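Switching the house to one grocery run a month

We started doing one big grocery run a month in October, and enough people have asked how it works that I'm going to write it all down in one place. There are three of us in the house and the nearest full-size supermarket is in Zeltmont, 22 miles each way. The shop in Vaststead closed its produce section two years ago and then cut its hours, so for a long time we were driving to Zeltmont twice a week for things like onions and rice. That was a lot of gas and a lot of evenings.

The idea came from my neighbor Iolo Lloyd, who grew up on a farm where they went to town when the roads allowed it. He keeps a chest freezer in his garage and a notebook on top of it. Every time something goes in, he writes it down, and every time something comes out, he crosses it off. I thought that was excessive. I now have a chest freezer and a notebook.

The first month was bad. I bought what I would usually buy in a week, times four, and that does not work. We ran out of cooking oil on day nine and still had most of the crackers at the end. Lettuce was a mistake. So were the mushrooms, and the second bag of spinach, which I found at the back of the fridge behind the pickles. I spent $478 and went back to the store three times, so it was neither cheaper nor less driving.

For the second month I did what Iolo told me to do in the first place and kept a list of what we ate. I didn't list what I planned to cook, just what got used up. I taped a sheet of paper inside a cabinet door and everyone wrote on it when they finished something. After four weeks I had a real list. Some of it surprised me. We go through far more oats than I would have guessed. We hardly use flour unless I am making bread. Nobody in this house eats canned peaches and I had been buying them for years.

Here is how it breaks down now.

Fresh food gets eaten in order of how fast it goes bad. Berries and greens are gone by the end of the first week. Then come peppers, zucchini and tomatoes. After that it is cabbage, carrots, apples, oranges, potatoes and squash until the next trip. Cabbage is the thing I would tell anyone to buy first. A whole one will keep in the crisper for a month if you peel off the outer leaves as they go soft, and you can slice off what you need.

Milk freezes fine. Pour a little out first, thaw it in the fridge for two days, and shake it well. It is not as nice in coffee but it is fine in oatmeal and in pancakes. Butter and shredded cheese freeze too. Block cheese gets crumbly, so I only freeze it if it is going into something hot. Eggs keep in the fridge for the whole month, and I buy five dozen.

Meat gets divided up the day I bring it home. I used to put the big trays straight into the freezer and then hack at them with a butter knife. Now I bag everything in one-meal portions and press it flat so it stacks, with the date on masking tape. It takes an hour and a half and I don't enjoy it, but it saves a lot of trouble on the other nights.

Dry goods live on a shelf unit in the hallway. My husband put it up and it is not quite level. Rice, lentils, oats, pasta, canned tomatoes, beans. I keep one unopened package of each behind the one in use. When I open the spare, it goes on the list for the next trip.

Bread I make, mostly. I use a recipe from Kohei Hamada, who I worked with at the county office and who bakes before work every morning. It is a plain white loaf with a long, slow rise in the fridge. I mix it after dinner and bake at 6 a.m. before anyone needs the kitchen. Two loaves last us four or five days, and I slice and freeze the second one as soon as it cools.
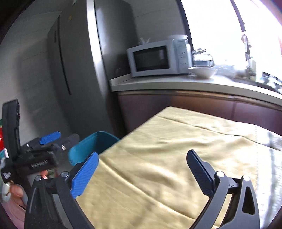 The part I did not expect to matter was the table. On shopping day everything comes in from the car and goes on it, and it stays there until it has been sorted. I tried unloading straight into the cabinets and lost track of what we had every time. Freezer things go at the end closest to the door, fridge things next to them, and the dry goods wherever there is room. I check it all against the receipt before anything gets put away. Last month I found I had been charged twice for a sack of rice, and the store in Zeltmont took it off when I called.

I do allow one small top-up in the middle of the month, and that comes from the Vaststead shop because I would like it to stay open. It is usually milk, bananas and whatever I forgot. I take cash, and when the cash is gone I leave.

As for money, the last trip was $371. Compared with that first month's $478 it comes to a saving of $107, and I think it can come down a bit more once we stop restocking the shelf. The gas is on top of that. I have not worked out what the freezer costs to run. It was secondhand, and the seal needed replacing, so I can't claim it was free.

There are things I miss. I used to like wandering into the store and deciding what to have for dinner when I got there. By the last week of the month, dinner is some arrangement of cabbage, beans and eggs, and there have been a few complaints. I got around that partly by holding back something good – a package of sausages, or a bag of shrimp – and writing DO NOT OPEN on it with the date of the last weekend. That has been respected so far.

The next thing I want to figure out is onions. Half of mine sprout by week three, even in a paper bag in the dark. Iolo says to hang them in the garage in old pantyhose with a knot between each one. I don't own any pantyhose, but I have some mesh bags that oranges came in, and I'm going to try those first.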